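ok long day of collecting examples at Nagano, quick thread before I fall over

task is tape rolls into the tray. one at a time, both arms driven by hand, then the whole thing goes to the learner. Chiyo drove most of the morning, I took over after lunch, worse at it
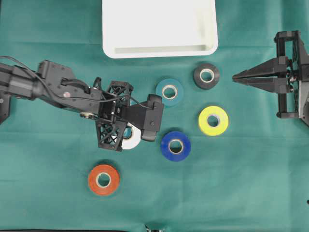
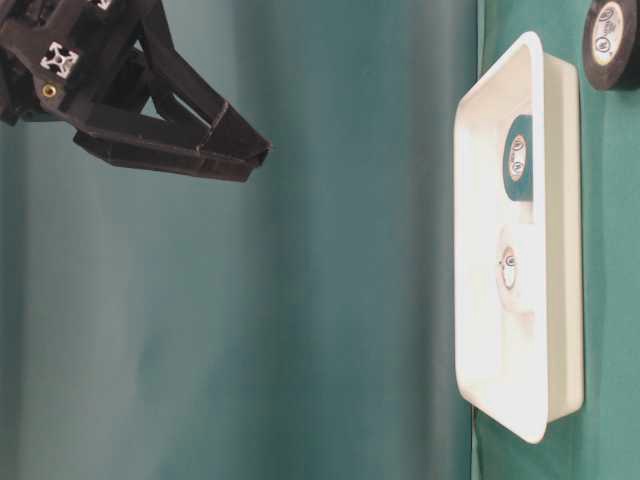

white tray every time
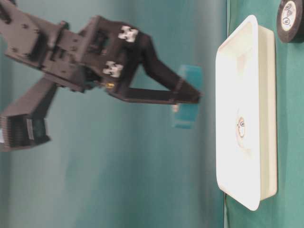
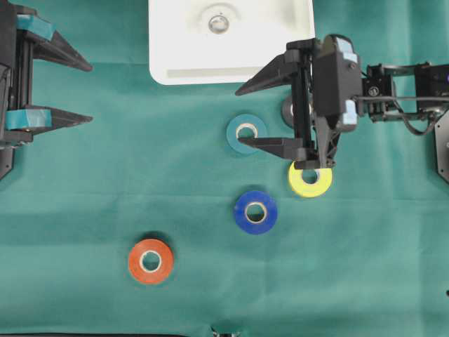

59 runs kept. threw out 19, mostly me letting go too early. the green cloth stays, Archana wanted it swapped for gray and we argued, but the older runs are all on green and I dont want to mix them yet. rolls get shuffled by hand between runs, which is the boring part, and you start putting them in the same spots without noticing

so now Wakana calls out where they go. helps alot

also two operators = two styles. Chiyo goes slow and straight, I swing wide. no idea yet if the learner likes that or hates it

labeling tonight, start and end of each grab, then first training on the Gaker box. Shota says wait for more runs. not waiting

more tmrw if it trains

Contact | © 2018 Miloslav Vávra | Back to top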